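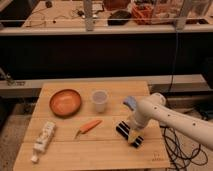

Small items on a wooden tabletop, among them an orange bowl, a plastic cup and a carrot-shaped toy.

Sistdale Family Center
Shared Toys and Table Items: Frequently Asked Questions

Who may borrow items?
Any household registered with the Center may borrow. Registration is free and is handled at the Dumley Road desk.

How many items may be taken at one time?
Each household may have up to 6 items on loan. A bowl and a cup borrowed together count as 2 items. The collection holds over 300 pieces.

How long is the loan period?
Items are due back on the second Saturday after they are borrowed. One renewal is allowed, provided no other household has placed a request.

How should items be cleaned before return?
Plastic cups and bowls should be emptied, washed with dish soap and dried fully. Toy food should be wiped with a damp cloth. Please do not place toy food in a dishwasher.

May creams, toothpaste or other products in tubes be donated?
Only unopened tubes are accepted, and these are passed to the hygiene shelf. They are not lent. Opened tubes found in a returned bag will be discarded.

What happens if a piece is lost or broken?
Please report it when the rest of the loan is returned. There is no charge for a first loss. After that, a replacement fee applies, up to a limit of $40 per household per year.

Are the toys suitable for children under three?
Some are not. Small pieces are kept in bags with a red tag and are lent only to households that have signed the small parts form.

Can items be used at the Center without borrowing them?
Yes. Items may be used at any table in the Nendale Room during opening hours and should be left on the tabletop for staff to check and put away.

Who should be contacted with other questions?
Questions about loans should be addressed to Mireille Moulin at the front desk. Donations are handled by Quentin Texier.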